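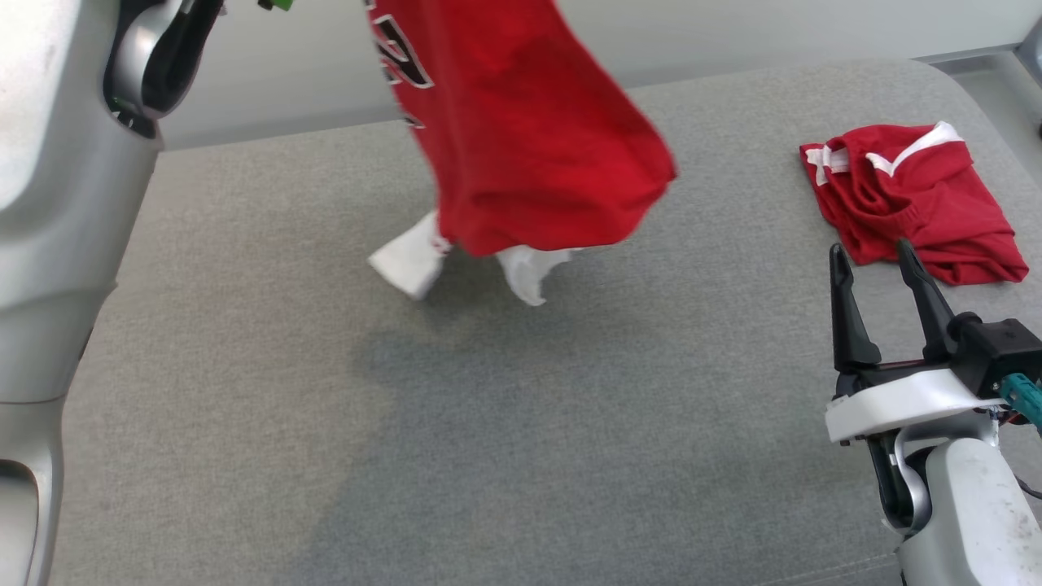 Sheyla says I should just give up on the away shirts and post the lot second class, and that anyone who orders a football shirt on a Thursday night for a Saturday match has only themselves to blame. She's probably right. I still drove to the depot.

Home Posts Kit stuff Recipes (old) About Get in touch
Blog > Kit stuff > Running a club shop badly
Filed under: grassroots, moaning, shirts

So. Five weeks into the season and I've not written anything, sorry. Quick one while the pasta's on.

For anyone new, I do the club shop for Drorholm. "Shop" meaning a spreadsheet, my hallway and the boot of a Fiesta. I took it over from Omar Semaan in June when he moved up the coast, and he handed me a carrier bag of odd socks, a cash tin with no key and a notebook that stops halfway through a sentence. The sentence is "DO NOT let the under 12s choose their own". Own what? I've texted him. No reply.

Orders. We play in red at home, always have. Away was white until this year, when there was a vote, and now away is a sort of pale grey that looks white in the catalogue and looks like dishwater on an actual child. Parents not pleased. I didn't vote for it. I didn't vote at all, I was at my sister's.

The old supplier was Vamell, who were slow but answered the phone. The new one is Jokuvell, who are quick and don't. Their website lets you put in names and numbers and shows you a little preview, very nice, except the preview and the shirt are not on speaking terms. Raghda Issa ordered one for her son with ISSA on the back and got ISSA on the front, under the badge, tiny, like a label in a lunchbox. He loves it. Won't give it back. So that's one fewer return at least.

The bill for first batch was £2,268. I have never typed a number like that into a banking app before and I did it standing up in the kitchen at ten to seven in the morning, and then went and sat in the car for a bit. It's not even my money! But it goes through me, and then 40-odd families pay me back in dribs and drabs, some by bank transfer with the reference "thanks", some in coins. If you are reading this and you are "thanks", please tell me who you are. There's more than one of you.

Sizes. Right. I need to say something about sizes because I get the same message every week.

They come up small. The age on the label is wrong by a good two years. If your kid is 9, don't order 9-10, order 11-12 and roll the sleeves. Adult ones are the other way round, a medium would fit me and a lodger. Bilal Awad got a large and has been wearing it as a nightshirt. I have 4 adult larges left over if anybody wants one, no numbers on, cheap.

And washing. Inside out, cold, no tumble drier, no softener. I know everyone knows this. I also know what I saw on the touchline at the first home game, which was a number 7 that had turned into a sort of slug. Numbers on these are the press-on type and they lift at the corners if they get hot, and once a corner goes the child picks at it. Mine did. Whole leg of a 4 gone by half time, played the second half as a triangle.

If one does start to lift: baking paper on top, iron on low, press and hold, don't slide it about. Count to ten, let it cool down before you peel. I've rescued a few this way. I have also melted one. Aoife Ó Dubhghaill reckons you can do it with hair straighteners and I'd like to see that, from a distance.

Don't iron the badge. Different material, goes shiny.

Second-hand rail, which is the bit I'm actualy pleased with. There's now a clothes rail just inside the clubhouse door, on the left by the tea hatch, and the idea is you hang up what's outgrown and take what fits. No money, no list. I thought it'd be all vests and single shin pads but it has been really good, by the second week we had proper shirts on there, a goalie top, even boots. Someone left a winter coat with a tenner in the pocket. I've put the tenner in an envelope behind the hatch, if it's yours tell me what was in the other pocket.

Only rule is wash it first. Someone is not washing it first.

Old sponsor shirts are fine for training, by the way, had a few people ask. The Sfeir ones from before, with the bakery logo, they're perfectly good and the league doesn't care what you train in. Matches it has to be this year's. I argued about that and lost. Seems mad to me that a shirt a child wore eleven times is "out of date", my dad had the same one from when he was 19 until the wedding, and there was a discussion about the wedding.

What else. Socks. Nobody is to ask me about socks until October. Jokuvell sent all left feet, or that's what it said on the packets, L, and I stood there properly puzzled until it dawned on me it was large. Anyway they're large. All of them. They'd go up to an eight year old's armpits.

The next order goes in on Friday, I'll close the form at teatime and that's it, no texts at eleven at night saying "is it too late for a hoodie". It's too late for a hoodie. Put the name EXACTLY how you want it printed. If you type "as last time" it will say AS LAST TIME across the shoulders, they don't read it, they just print it, ask Bilal.

Names have to be twelve letters or under, incl spaces. I've asked about accents for Aoife's two and had an automated email back thanking me for my interest in corporate gifting. Will try again. If the worst comes to the worst we'll get them blank and I'll take them to the man at the market who does the darts shirts, he can do accents, he's done me a cedilla before.

Collection is from mine as usual or from the car park after training, I'm the blue Fiesta with the boot that needs a stick to hold it up. Bring a bag, I've run out. Please don't come at bedtime.

Pasta's boiled over. More on the hoodies next time, and the great bobble hat question, which Sheyla has Views on.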